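Brarnent Opens Orders for Niken, a Ready-to-Run Pack of Household Scenes for Robot Arm Teams

80 simulated rooms, 18 arm and gripper setups, one install. Early access from April.

FOR IMMEDIATE RELEASE

Brarnent, the simulation software company, today opened orders for Niken, a library of home interiors built for teams that train and test robot arms. Kitchens, laundry corners, hallways, bathrooms. Each room loads with the arm already mounted, objects already placed and a task already written. Open it, press run, get numbers.

The idea came out of plain frustration. Small robotics teams were spending whole quarters building rooms before they could try a single policy in one, said Ivana Saavedra, product lead for Niken at Brarnent. "A customer told us they had one good kitchen and that was it. One kitchen, two years. Every result they had came out of that kitchen," Saavedra said. "So we built the rooms."

Niken ships with more than 3,000 objects, all with mass, friction and collision shapes set by hand and checked before release. Most are the boring stuff people really own — belts, screwdrivers, toilet paper, plungers. Clutter is a setting. Turn it down for a clean first run, turn it up when the policy starts looking too good.

The bathroom set is the one early users asked for most. Tight spaces, glossy surfaces, narrow ledges and long thin handles that are a pain to grip from above. Tasks include pick, place, clear a surface, and sort by type. Arms can be mounted on furniture, on the floor or on a fixed stand, and the Franka Emika arm is supported at launch along with its two-finger gripper. 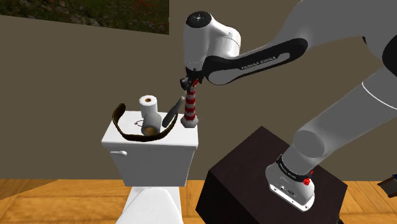
Every task can be scored two ways. Simple pass or fail, or a stage score that shows where a run went wrong: reach, grasp, lift, move, release. Logs come out as plain tables. No special viewer needed, no account to read your own data.

"The stage score is what sold us," said Renzo Sartori, who runs the manipulation team at Prudley, an early access customer. "We had a policy failing and we were sure it was the grasp. It was the release. Would of spent another month on the wrong thing."

Prudley used Niken for 8 weeks ahead of launch and sent back a long list of fixes, Sartori said, most of them about how tall objects tip when they are set down near an edge. Those fixes are in the release version.

Ngô, the design studio, built the interiors under lead artist Trinh Lò. Wall colors, floors, pictures and furniture can all be swapped by script, so the same task can be run against a different look each time. Lò's team worked from measurements of real apartments and kept the odd proportions in. "Real bathrooms are cramped," Lò said. "The cabinet is always in the way of something. We left it in the way."

What's in the box:

80 rooms, all editable
18 arm and gripper setups
Task scripts with pass/fail and stage scoring
Camera presets, overhead, wrist and side
Demo recordings for every task in the base set
Email support from engineers, not a ticket bot

Niken runs on Linux workstations with a single supported graphics card. Cluster licenses are availble on request. Teams moving over from their own scenes can bring in existing object files with the included converter; Brarnent's support lead, Jagadeesh D'Souza, is running setup calls for the first group of customers, one hour each, mornings only.

Pricing is per seat, yearly, with a reduced rate for universities and a free trial limited to four rooms. Quotes on request. A garage and workshop set is in progress and goes to current customers at no extra cost.

Media contact: Benedito Nogueira, press office, Brarnent. Review copies and hi-res stills on request. Please say which room sets you want to look at when you write.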